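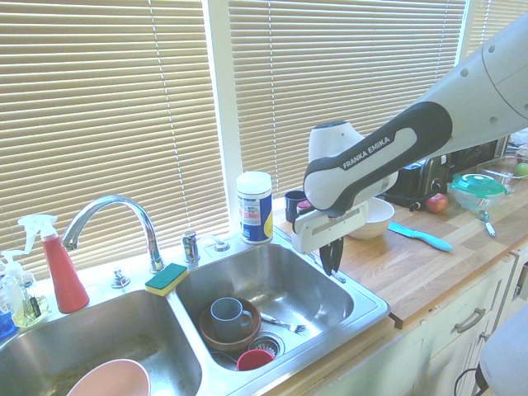
Is a double sink worth it over one big basin?
For a household that cooks most nights, it's worth every inch of counter. I'd put one in again tomorrow.

We've had our Tirlow stainless double for 7 months now and I'm still a bit giddy about it. I grew up with one wide basin where everything sat in the same gray water, forks at the bottom, and I assumed that was just how dishes worked. With two basins you can soak the mugs and bowls on one side and still have a place to rinse lettuce! The right one is slightly larger, so that's the one that fills up in our house.

The gooseneck faucet is my favorite part. Stockpots fit under it with no tilting, and it swings between sides without dripping on the divider - which is where my sponge lives, by the way.

Two gripes. A really big roasting pan won't lie flat in either basin, so I wash one end and then turn it around. And the steel shows water spots, especially with a window right behind the sink. A quick wipe with a dry towel takes care of that, when I remember.

My neighbor Siu-ming Mak has the single-basin version and loves it for sheet pans. If you bake every day, look at that one first.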